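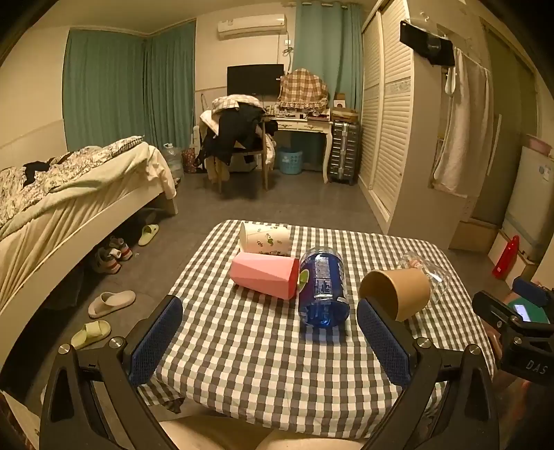

Hand-held gripper with mesh-faced pads on both fingers, and a table of tipped cups, a bottle and a goblet.

Keeping the hand units in tolerance: an interview with Yesenia Espinoza

Yesenia Espinoza maintains the hand-held grippers used by the Poter field group. Operators carry the units into ordinary homes and use them to handle household objects. The recordings are later used to train an arm with the same finger geometry. Her bench receives each unit on a fixed schedule and whenever an operator reports a fault. She spoke to Ghislain Perron about fingers, pads, screws and the camera mount, and about what she rejects at intake.

Perron asked first what wears out. Espinoza put the pads well ahead of everything else.

"The pad is the consumable," she said. "Everything else on the front end can last the life of the unit if the screws are kept right. The pad can't. The mesh texture goes smooth near the tip first, on the inner face, and then the contact patch moves back toward the root without the operator noticing. They compensate by reaching further. You see it in the recordings before you see it on the part."

Pads are replaced in pairs. A single new pad against a worn one closes off center, and the jaw width reported by the encoder no longer agrees with the actual gap at the tip. The group tried single replacement in March, during a parts shortage, and stopped after two units came back with complaints of objects rolling in the grip.

"Round things show it up," Espinoza said. "A bottle on its side, a stemmed glass on its side. If the two faces don't meet the object at the same moment, the first one pushes it. On a box you would get away with that for weeks."

She uses lying objects for the acceptance check for the same reason. After a pad change the unit is closed on a paper cup, a hard plastic cup, a bottle and a glass, all on their sides on a cloth. The cloth matters, in her view. A bare bench lets a cup skate and hides a slow finger, while cloth holds the cup enough that an uneven closure shows up as a twist.

The paper cup is closed on last. It has to be picked up by the wall and set down again with no crease. "If it creases, the return spring is too stiff or the operator is too strong, and I test with my own hand, so I know which."

Perron asked about the screws. The finger arms are fastened with round-headed screws, and Espinoza treats them as the main source of drift once the pads are good. Her procedure has not changed since she took over the bench from Leonor Vieira. All screws on one arm are backed off half a turn, the finger is seated against the reference block, and the screws are brought up in a cross pattern in two passes. Threadlocker goes on the second pass only. She marks each head with a paint pen across the joint and checks the marks at every intake.

"A broken paint line means the unit doesn't go back out that day," she said. "I don't retighten and send it. I take the arm off and look at the hole. The arm is softer than the screw, and if somebody has run it loose for a while the hole goes oval. Retightening an oval hole gets you maybe one session."

Vieira, who now handles purchasing for the group, joined for part of the conversation and disagreed on one point. She would fit threaded inserts to every arm on arrival. Espinoza fits them only where a hole has failed.

"It's an hour per unit to do it properly," Espinoza said. "And a badly set insert is worse than a plain hole. I would want a jig."

"I quoted for a jig," Vieira said. "It was the Grollik one, and it was refused."

The two have left the matter there. Eleven units of the current batch have plain holes and one has inserts on the left arm.

The camera mount takes up most of the remaining bench time. The camera looks down over the fingers, and both tips have to appear in fixed positions in the view when the jaws are fully open. Espinoza keeps a transparent overlay on the bench monitor with the two tip outlines drawn on it. A unit passes when both tips fall inside their outlines with the jaws open and meet on the center line when closed. If one tip is out, the fault is in the finger. If both are out in the same direction, the mount has moved.

"People report it as a finger problem every time, because the finger is what they look at," she said. "I get tickets saying the left finger is bent. I put it under the overlay and both tips are low by the same amount. The finger's fine. They set the unit down on its nose."

Setting a unit down on its nose is the most common cause of damage she records. The tips take the load, the arms flex and the mount plate shifts under its clamp. Operators are told to lay the unit on its side or hang it by the strap. Compliance is better in homes where there is somewhere obvious to put it. In a small bedroom, with a table between the bed and the wardrobe and the operator sitting with their knees under it, she expects the unit to end up on the table or the mattress. She prefers the mattress.

Perron asked whether two-handed work made a difference. It does, mostly to the pairing records. A right and a left unit are calibrated together and share a sheet, and they have to come back together. When one is swapped in the field the sheet is void and both are done again. Ghosting between the two time bases was a problem under the old firmware. Since the change, the operator confirms on each unit's own screen that it is ready before starting, and Espinoza has had no further tickets on that fault.

"What I still get is the strap," she said. "The wrist strap has to be snug or the operator carries the weight in the fingers, and then the trigger hand shakes by the end of the session. A loose strap looks like a worn trigger pivot in the data. I have replaced pivots that had nothing wrong with them."

Her trigger check is now done with the strap on, at the notch the operator uses. The notch is written on the sheet. Ornella Cirillo, who schedules the home sessions, asked for this after one operator's unit came in for the pivot three times. The third time the strap was found two notches looser than on the sheet, and the pivot was left alone.

Cleaning is short. Pads are wiped with a damp lint-free cloth and dried in air. Alcohol is kept off them, as it hardens the surface and the mesh begins to chip along the edges. The camera window gets a dry lens tissue. Lint is picked out of the slide with a wooden pick, and Espinoza is strict about this after sessions with bedding or clothing. A single thread in the slide can hold the jaws open by less than a millimeter, which is enough to fail the closed check.

No oil is used on the slide. A unit once arrived with a light machine oil on it, and lint had packed into a felt along the full travel. "It closed very smoothly," she said. "It just didn't close all the way."

Her working limit for a pad pair is 158 hours of logged use. The supplier, Alaoui, suggested a longer interval for the compound. Espinoza arrived at her own number from the recordings, by noting where the missed grasps on glass began to rise, and she changes pads earlier than that if a session list is mostly glassware. The highest figure on any pair that has come across the bench is 513 hours. That pair had been fitted to a demonstration unit and forgotten. The inner faces were smooth for up to two thirds of their length.

Perron asked what she would change in the design if asked. She named the clamp under the mount plate, which relies on friction and should have a dowel. She would also put the serial number somewhere it can be read with the unit strapped on. At present the operator has to take it off to report a fault, and most report it without the number.

She would leave the fingers as they are. The Jidano arm that runs on the recordings carries the same pads on the same arms, and any change on the hand unit has to be made there as well, on the same day, with the old recordings flagged.

The intake sheet is printed on one side only. It has boxes for the paint lines, both tips open, both tips closed, pad hours, strap notch, slide and window, and a space for remarks. Espinoza asks that operators write in the remarks what they were picking up when the fault appeared. "A cup" is not sufficient. Paper, plastic or glass should be stated, and whether it was standing or lying down.

Interview by Ghislain Perron. Sheet revision current as of 08/05/2023. Requests for replacement pads go to Leonor Vieira, in pairs.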